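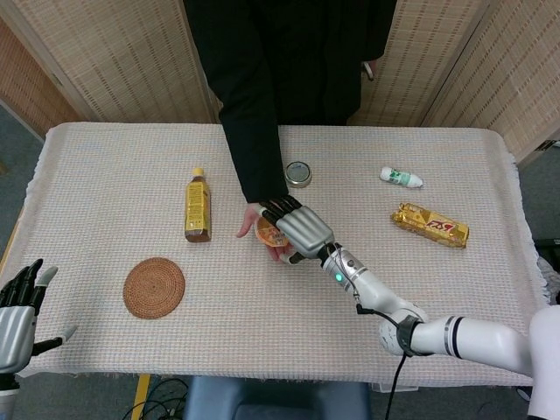

Waffle cloth in pale cream with a fringed edge, and a round woven coaster.

How to Use and Care for a Waffle Tablecloth

April 2019

A waffle tablecloth is a good choice for a table that gets used all day for drinks, snacks and small jobs. The raised squares hide creases, so it needs no ironing, and a pale color suits most rooms. The texture does bring a few problems. Small things tip over on it, crumbs settle in the pockets, and the fringe tangles in the wash. The steps below cover buying the right size, setting it up, and keeping it clean.

What you need

A waffle-weave cotton tablecloth
A tape measure
Two or more flat coasters
A small tray (optional)
A soft clothes brush
Mild liquid detergent
A wide-tooth comb for the fringe

Step 1. Measure the table

Measure the length and width of the top. Decide how far you want the cloth to hang down, then add twice that amount to each measurement. For a table people sit at, 4 to 6 inches of drop is enough. A longer drop looks nice on a side table but ends up in people's laps.

Check whether the size on the package includes the fringe. Cloda lists its cloths without it and Rudholm lists them with it, so two cloths marked 60 inches wide can differ by a couple of inches once they are on the table.

Step 2. Wash it before you use it

Waffle cotton shrinks, and most of the shrinking happens in the first wash. Mine is a Dikora, bought in January, and it lost 2 inches in length the first time through. Buy a little larger than you need. If the cloth is already a close fit, wash it in cold water and dry it flat.

Step 3. Lay the cloth

Wipe the table and let it dry completely. Fold the cloth in half lengthwise, set the fold along the middle of the table, and open it out. Pull gently from opposite sides until the rows of squares run parallel to the table edge. It is easier to line up the rows than to judge by the fringe, which never hangs quite evenly.

If the cloth slides, put a thin rubber rug pad underneath. Cut the pad 2 inches smaller than the tabletop on each side so it stays out of sight.

Step 4. Put down coasters

A coaster gives glasses and cups a level place to stand. Woven rattan coasters look good on pale cotton, but check the underside for loose ends first. A sharp end will catch a loop and pull it. Trim it with nail scissors or glue on a circle of felt.

Rattan also lets liquid through. For anything that drips, use cork or ceramic. Tea is the worst thing for a cream cloth, and that includes bottled tea, so stand the bottle on a coaster once it has been opened.

Step 5. Arrange the small things

Wide, low containers do best on this kind of weave. Round tins and shallow tubs sit well. Narrow bottles are less steady, and a small one is better lying on its side with the cap screwed tight, or standing in a tray with a rim. Keep chocolate in its wrapper until someone wants it, and away from a sunny window. Melted chocolate goes straight down into the squares.

Leave a clear strip along the front edge. People lean across the table to reach things, and sleeves drag whatever is in the way.

Step 6. Clean up every day

Take everything off the cloth and brush in the direction of the rows, then across them. Shake it outdoors once a week. A damp sponge tends to push crumbs deeper, so brush first and wipe later.

Step 7. Treat stains

Tea: blot with a dry cloth, then dab with cold water and a drop of detergent. Leave it 4 minutes and rinse.

Chocolate: let it harden, lift it off with a spoon, then rinse from the back with cold water. Work detergent in with your fingers. Do not use hot water until the mark is gone.

Oil or butter: cover with cornstarch, wait an hour, brush it off and wash as usual.

Step 8. Wash and dry

Put the cloth in a mesh bag so the fringe does not knot. Wash on gentle and skip fabric softener, which flattens the weave. Hang it over two lines instead of one to avoid a ridge down the middle. When it is nearly dry, lay it on a table and comb the fringe out with the wide-tooth comb, starting at the tips.

If a thread gets pulled, do not cut it. Work it back through with a blunt needle – Van Rooij sells a short one with a large eye that is easy to handle.

Storage

Roll the cloth around a cardboard tube, with the fringe laid flat. Folding is fine for a few weeks.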